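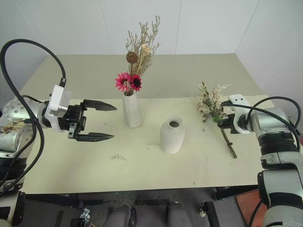 17 July 2023

Dried flowers, two white vases

Vases and stems for the Votum front shelf. The order was for a pair: one tall arrangement, one low. Both vases are from the Taheri batch, white ceramic, one tall and faceted with a narrow neck, the other shorter with a round body. Neither has any marks on the base. I wrote T on the tall one and S on the short one in pencil, underneath, so they can be matched to these notes.

Unpacked the Fodik box first thing. Order number on the slip is 2586. Packing was better than last time. Stems were wrapped in tissue by type, with the grasses on top, so nothing had been crushed under the seed heads. Some shedding in the bottom of the box, mostly grass. Kept the bigger bits in the tray for filling gaps.

Shook each bundle out over the bin before it went near the table. The cream blooms shed more than the rest. Two shakes upside down and one light tap on the wrist, then leave them alone. If you keep going until nothing falls you end up with bare stalks.

Tall vase

Did this one first. The neck is narrow and it fills up fast, so the order matters:

- grasses first, fanned out at the back
- the brown seed head next, standing above the daisies
- cream bloom beside it
- the two daisies last, low down, close to the rim

I had the daisies higher to begin with and the whole thing looked like it was leaning. Dropped them to the rim and it settled. The brighter pink one is on the left and the deep red one on the right. I'd keep it that way round, the red gets lost against the seed head if you swap them.

The seed head is the heavy part. On the first try it turned in the neck and ended up facing the wall. Took it out, cut 7 mm off the stem at a slant and wedged it against the grass stalks. It has stayed put through three moves of the vase.

Did not use foam in this one. The stems hold each other up once there are enough of them in the neck. 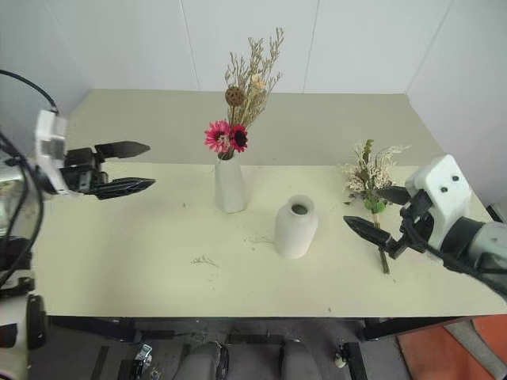 Tall vase filled, short one still empty. Cream sprigs with a bit of green at the base.

Short vase

More trouble than the tall one. The opening is small but the body is wide, so the stems go in, spread out inside and then flop to one side. Tried three ways:

1. Stems straight in, nothing inside. Bundle fell to the right at once.
2. Ball of crumpled tissue pushed through the neck. Held for a few minutes, then sank. Getting the tissue back out took longer than the rest of the job.
3. Stems tied first with paper twine, low down where the knot sits inside the neck. This works. The knot acts as a stop and the bundle stands up.

Go with number 3. Tie before trimming, then cut all the stems together so the ends are level. If the ends are uneven the longest one touches the bottom and pushes the bundle up and over.

Length: I cut to 30 cm below the first leaves and that was far too long, the bundle stood up like a broom. Took it down in small steps after that. Did not write down where I stopped, which was careless. Measure the finished bundle before it goes to Votum and put the number here:

(still to fill in)

The green leaves were a question. Everything else is tan, cream or red, and the green looked fresh next to it. Tried the bundle with the leaves pulled off, using a spare stem, and it looked thin and dusty. Leaves stay on.

Handling

Hold bundles by the stems, well below the heads. The thin straw-colored stalks bend a fair amount before they go, but the side twigs snap with hardly any warning. Grip firm enough that the middle stems don't slide. When the outside is held and the middle is loose, one stem drops down and you have to even up the ends again.

Loose stems that lean away from the bunch should be turned back in before it goes into the neck. If you push it down with one sticking out, it catches on the rim and breaks off at the worst place.

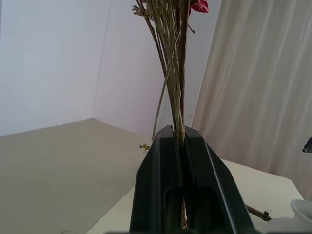
Stems held upright. Mixed straw and olive stalks, red petals at the top, one thin stem leaning out to the left.

Table

The cream top shows every mark but it is good for seeing what has dropped. The specks and scuffs were there before and don't wipe off, I tried a damp cloth and then the Cleltum cleaner. Leave it. Brush the bits toward you with a soft brush, don't blow, it all goes down behind the table.

Put the tall vase toward the back and the short one in front and to the right when working. With the short one behind, your sleeve goes through the grasses every time you reach over. I lost two good sprays that way before moving it.

The plain white wall is fine for judging the outline. It is poor for judging color, the cream blooms nearly vanish against it. Hold a sheet of brown paper behind the bundle when picking out the cream ones.

Left to do

- measure the short bundle (see above)
- felt pads under both vases, the short one scratches
- ask Fodik if the red daisies come with longer stems
- Taheri invoice 1403 lists one vase size only, needs correcting before it is paid
- label a box for the spare grasses, they are in the drawer with the twine for now and will get flattened

Twine is down to the last roll.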